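We use cookies to remember your basket and to count visits. Accept all | Settings

Manton White Oil Soap for table linen: tested over 5 washes

Friday, April 12, 2024

The Manton bar is a plain laundry soap sold for greasy marks on white and pale cloth. It weighs 396 grams, comes in waxed paper and contains no optical brightener. Our interest was narrow: whether it lifts cooking fat from napkins and table cloths at 40 degrees, and whether it leaves a film.
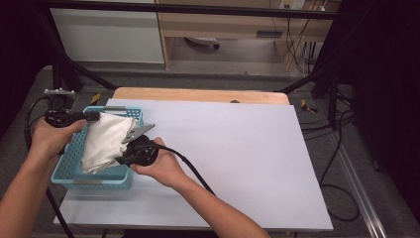 Soap of this type works poorly in hard water, and the maker says as much on the wrapper. Our supply is hard, so each wash was run with a softener tablet and repeated without one. With the tablet, fresh butter marks went in a single cycle. Without it, a grey scum formed in the door seal and the cloth felt stiff after drying. Sorting matters too. A white cloth bunched up in a small basket, like the one shown, hides its marks in the folds, and any spot that goes into the drum untreated is harder to shift the second time. Open each piece flat, wet the mark, rub the bar across it with the weave and leave it for ten minutes.

Old marks were a different matter. Of 4 test pieces stained with olive oil and left for a week, the soap cleared the two cottons and left a faint ring on both polyesters. The Gindix stick, which costs nearly twice as much, cleared all of them but took some colour out of a pale green hem.

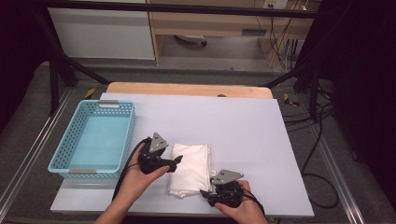 Words and testing: Styliani Mavromatis
Household desk

Rinsing is the weak point. The bar is high in fat and the standard rinse on our machine did not remove all of it. An extra rinse did. The check is simple: soak a dried napkin in a clear bowl of warm water, press it twice and look for cloudiness. Cloth that fails will yellow under the iron.

The bar wears evenly and does not crack if it is stored on a draining dish. Left in a closed tub it goes soft on the underside within a day. The scent is faint — closer to candle wax than perfume — and was gone once the cloth was dry.

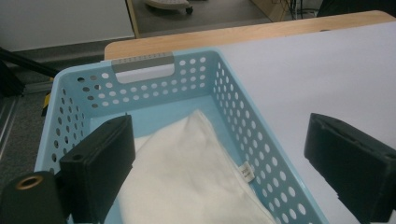 Folded white cloth in a light blue basket with perforated sides.

Instructions are printed on the inside of the wrapper, so they are lost as soon as the paper gets wet. Copy them out first. The maker advises against use on silk and wool, and we did not test either.

Rating: 4 out of 5. Good on fresh grease, fair on old, and cheap to run if your water is soft. In a hard water area, add the price of tablets before comparing it with a liquid.

Related reviews
Gindix stain stick, second test
Alexiou linen water: spray and refill
Fetau folding drying rack
Softener tablets compared (updated June)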